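Spent this month rewriting the part of our perception stack that finds lids. It is more difficult than it sounds, so here is a short thread for people who work on similar things.

The old module in Pamalus took the depth image, fitted a plane to the table, and called everything above it "object". For cups and boxes this is fine. For anything with glass on top, the depth simply falls through.

Our planner then believed that the pot ended at the rim. It planned the approach 2 cm above that height and was quite confident about it. In simulation we saw no problem, as our simulated glass was a solid grey dome.
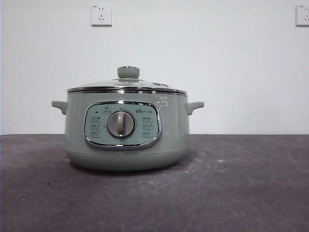
Lid detection now starts from the knob and not from the glass. A knob is opaque, it has an outline, and depth cameras like it. On this pot it has the same green as the body, so colour segmentation joins them into one class, with a hole between them where the transparent dome is. I first thought this was a bug. Now I use it: two regions of one colour, one above the other, with a bright chrome band under the gap, is a good hint for a glass lid.

The chrome band has its own troubles. It gives a thin white highlight, and the edge detector loves it too much. I limit its weight in the ellipse fit, otherwise the fit follows the highlight when the light changes.

Numbers, for those who ask: 2982 labelled images, and the last 300 kept apart for testing. The false "no lid" answers went down a lot on our set. I will not give a percentage until Birhane (our replay tool) runs it again with the corrected labels.

Still open: the angle of the dial. The planner needs it before it can turn anything. I have two methods and they disagree when the ridge is close to vertical. My feeling is that one has a sign error — mine, probably.

Also open: handles. They are short and the same green as well, and Rovness, our grasp scorer, gives them a higher score than the knob. For lifting the pot, good. For opening the lid, not good. The scorer should know the task before it ranks anything, so that is my work for June.

If you have a better way to treat glass domes without a second camera, please write to me. I read all replies, only slowly.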